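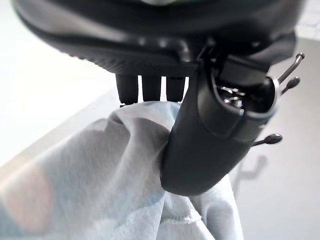
Culum: grasp-state labels for cloth handling

Culum is a labeling tool and the set of labels it produced. It takes recordings of robots handling garments and other soft material, and marks each stretch as approach, contact, hold, or release. Read the limits section before you train on it. Most of the questions we get are answered there, and the answers are not flattering.

What is included

600 labeled segments from head and wrist views, the label schema, and the scripts that Hiếu Ngô wrote to turn gripper commands into first-pass labels. The Trình planner is not included. Culum only writes the files Trình reads.

How the labels were made

The script proposes a boundary when the commanded finger position stops changing. A person then accepts it or moves it. We reviewed 500 segments this way. The rest carry script labels only and have reviewed set to false. Please filter on that field. An earlier user at Finulley did not, and then reported our script's own mistakes back to us as a discovery.
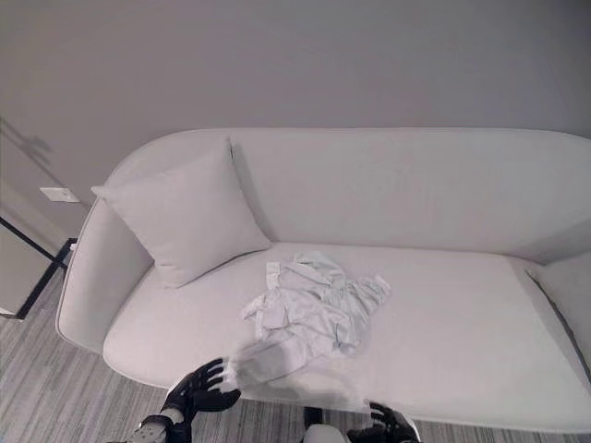

Segmentation is the weakest part of Culum, and I would not trust its cloth masks for anything beyond a rough crop. The model we started from leans on brightness edges. Put a white shirt on a pale gray-white sofa and there is very little edge to lean on, even before a moving sleeve smears into the seat under it. Masks in views like that tend to swallow half the cushion or drop the sleeve. The confidence score stays high either way — treat it as decoration.

Known limits

- "Hold" means the fingers are closed and fabric is visible between them. It says nothing about whether the grip would survive a pull.
- Wrist views are often blocked by the gripper itself. We kept them.
- Motion blur is not labeled. Cyrill Eberhard tried a blur score and we could not agree on a threshold, so it was removed.
- Boundaries from the two views can disagree. The wrist view wins by default, a choice I still think is wrong for releases.

Running it

Install the package, point culum.yaml at your recordings, and run culum propose, then culum review. Zastero logs need the converter in tools/. It drops frames without warning if the clocks drift, so check the frame totals yourself.

Last label update: July 30, 2025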